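Home | About | News | Products | Dealers | Careers | Contact

Filed under: Company News, Office Furnishings

Irodine Expands Pilline Table Line, Adds Second Shift at Finishing Plant

6/14/18 - Irodine, a maker of tables and storage for offices, schools and workshops, said today that it will add four new sizes to its Pilline line of work tables and start a second shift at its finishing plant in Grgić. Orders for the new sizes open to dealers this week, and the first deliveries are planned for November.

The Pilline line was introduced as a single table for training rooms. It is now sold in nine sizes, and the four additions will bring that to 13. Two of the new tables are narrow models meant to go against a wall. The other two are deeper than anything the company has offered before and were requested by schools that wanted room for students to sit on both sides.

"Dealers have been asking for a deeper table for a long time," said Wiesława Krawczyk, president of Irodine. "We held off until we could keep the tops flat at that size. The new frame has a second cross rail, and it took our shop several tries to get the weight down to where two people can carry it."

Irodine shipped 3,721 Pilline tables in its last fiscal year, up from 3,000 the year before. Most went to school districts and community colleges. The company said that orders from small offices grew faster than any other group, although they remain a minor part of the total.

The second shift will run four evenings a week. Irodine plans to hire for positions in finishing, packing and inspection, with training done on the day shift during the first month of employment. Current employees were given the chance to apply for the evening jobs before they were posted to the public. The shift will be led by Elango Arumugam, who joined the company as a packer and has run the inspection department for the past six years.

"Finishing is where we fall behind," Arumugam said. "Cutting and frame work can keep up with what we sell now. The tops wait in racks for their turn, and on a busy week they wait too long. A second shift clears the racks."

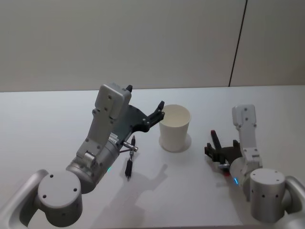
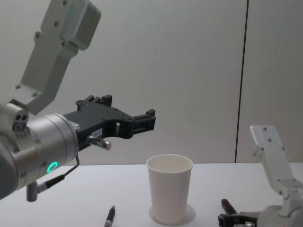 Irodine News, Vol. 9, No. 2

Along with the new sizes, Irodine is changing how the tables are packed. Legs and frames will ship in one carton and the top in another, so that a damaged top can be replaced without sending back the whole table. The hardware bag will be taped to the underside of the top. In the past it was placed loose in the carton, and missing bolts were the most common reason customers called the service desk.

Assembly instructions have been rewritten and cut from eight pages to four. They will be printed in English and Spanish. Dealers who have older cartons in stock can ask for the new sheets at no charge.

Prices for existing Pilline sizes will not change this year. Prices for the four new tables are listed in the updated dealer book, which will be mailed with the next regular shipment of samples. Orders of 300 tables or more qualify for direct freight from the plant. Smaller orders will continue to go through Binico, which has handled regional warehousing for Irodine since the line was launched.

The largest single Pilline order to date, for 1,022 tables, was placed last spring by a group of school districts buying together. Krawczyk said that order showed the company where its limits were. "We delivered it on time, but other customers waited longer than they should have," she said. "I wrote to each of those dealers myself. The evening shift is our answer to them."

The warranty on all Pilline tables remains 10 years on frames and five years on tops. Tables bought before the change in packing are covered on the same terms - owners need only the date code stamped on the inside of the frame to make a claim.

About Irodine

Irodine designs and builds tables, benches and storage cabinets. The company is privately held and sells through independent dealers. Its product lines include Pilline work tables. Dealers with questions about the new sizes should contact their regional sales office.

Recent news
- Updated care and cleaning guide for light-colored tops
- Service desk extends its morning hours
- Storage cabinets now offered with left-hand doors
- Summer closing dates for dealers
- How to read the date code on your table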